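Nustgate is a command-line tool that audits file permissions and scheduled jobs on Linux servers. Wanda Boateng wrote the first version at Doucet, and it ships with 12 checks.
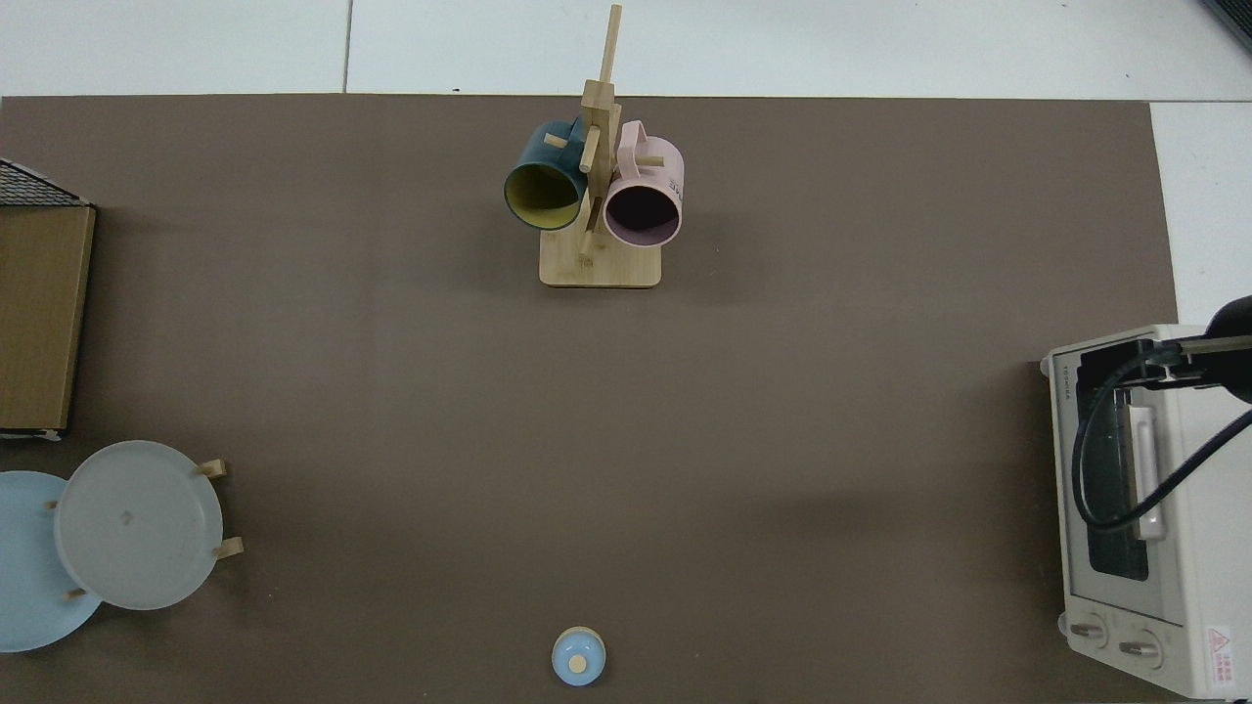
Checks in Nustgate are kept in a tree, and each one attaches to a parent module -- much as the teal mug and the pink mug each hang from a peg on the one post. Removing a check leaves its parent in place. Reports stop at 1000 findings unless the limit is raised in the settings file.

See also: Bomirberg (log parser)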